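Roland Lockwood has run the trial kitchen at Bronlow for most of his working life. When the firm took on robots for the product testing side, he was the one asked to fit them in around the people already there.

"We test kettles, coffee makers, mugs, that sort of thing," he says. "You fill it, you pour it, you put it down, you pick it up again. Our sheet for a single kettle has 191 steps. People used to do all of that by hand, and by March each year half of them had sore wrists."

The project is called Stimance. Every routine is built and run in simulation first, on a bare table to begin with and then in a model kitchen, before anyone lets it near the test floor at Weltier.

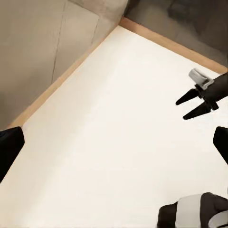 Lockwood was doubtful about that stage. He thought it would be a lot of sitting at screens. What changed his mind was seeing a bad grip found and put right before lunch, with no broken crockery to sweep up. A routine now has to get through 900 runs on the computer before he signs it off.

The jobs have changed. Two of his testers now spend their mornings setting up runs and reading the results. The others still handle products, but in shorter spells.

"I've got people who were very good with their hands and they're now being asked to write notes all day," he says. "Some like it. One asked to go back, and I said yes. There's still plenty a person has to judge, like whether a handle feels right."

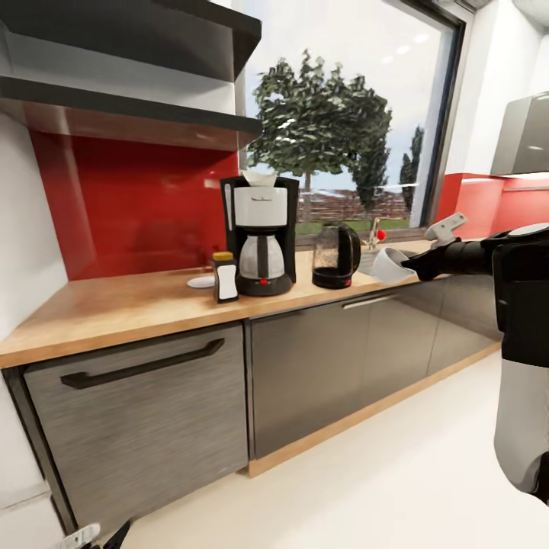

A cup held near the sink in the simulated kitchen.

Pay was the first thing staff asked about. Bronlow kept the grades as they were and gave each tester 30 hours of training in work time. Lockwood would have liked more. He says the older hands picked up the software well enough but needed longer to trust it.

He has also asked for a proper break room at Weltier, as the old one went when the Sugden line was moved. He is still waiting for an answer on that.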